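Unit 2: Gas exchange and the respiratory system

Overview: cells need a steady supply of oxygen for respiration, and they have to get rid of the carbon dioxide they make. In humans both gases pass in and out of the blood in the lungs. Breathing (ventilation) moves air in and out of the lungs. Gas exchange is the movement of oxygen and carbon dioxide across a surface. Respiration is the release of energy from glucose inside cells. Keep these three terms apart in your written answers.

The pathway of air

Air enters through the nose or mouth and passes down the throat into the larynx, then the trachea. The trachea is held open by C-shaped rings of cartilage. The gap in each ring faces the esophagus, so food can pass down behind it without catching.

The trachea splits into two bronchi, one for each lung. These branch again and again into smaller bronchioles. At the ends of the smallest bronchioles are clusters of tiny air sacs called alveoli.

The nose, trachea and bronchi are lined with cells that make mucus and cells that carry cilia. Mucus traps dust and microbes. The cilia beat and sweep the mucus up toward the throat, where it is swallowed. Cigarette smoke damages cilia, so mucus collects in the airways and has to be coughed up.

Alveoli

An adult has in the region of 300 million alveoli. Features that suit them to gas exchange:

Large total surface area, so more gas can cross at once.
Walls one cell thick, so the diffusion distance is short.
A dense network of capillaries, so blood is always carrying oxygen away and bringing carbon dioxide in. This keeps the concentration gradient steep.
A moist lining, in which the gases dissolve.

Oxygen diffuses from the air in the alveolus into the blood, where it binds to hemoglobin in red blood cells. Carbon dioxide diffuses the other way. Both gases move down their own gradients. No energy from the cell is needed.

Breathing in

The external intercostal muscles contract and pull the ribs up and out. The diaphragm contracts and flattens. The volume of the chest increases, the pressure inside falls below the pressure of the outside air, and air flows in.

Breathing out

At rest, the same muscles relax. The ribs drop, the diaphragm returns to its domed shape, and the elastic tissue in the lungs recoils. Volume decreases, pressure rises, and air flows out. During exercise the internal intercostals and the abdominal muscles also contract — this is forced expiration, and it does use energy.

A common mistake is to write that air rushing in makes the chest expand. The volume changes first, then the pressure, then the air moves.

Control of breathing

The medulla in the brain stem sets the basic rhythm. When the carbon dioxide level in the blood goes up, the blood becomes slightly more acidic. Receptors in the medulla and in certain arteries detect the change, and breathing becomes faster and deeper. In a healthy person at sea level, carbon dioxide has more effect on the resting rate than oxygen does.

Lab work

The spirometer practical is in the Pondgate lab. Read page 31 of the lab manual beforehand and copy the results table into your notebook. Record tidal volume and breathing rate at rest, then repeat both after two minutes of stepping. Anyone with asthma or a heart condition should take the recorder's role for the exercise part.

Minute ventilation is tidal volume multiplied by breathing rate. Show your units at each step — milliliters and liters are often mixed up here.
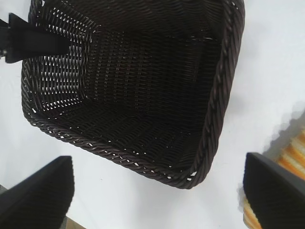 Write up both sets of readings before the next unit, with a short paragraph on why the rate stays high for a while after the exercise stops. Use the terms carbon dioxide, medulla and oxygen debt in your answer.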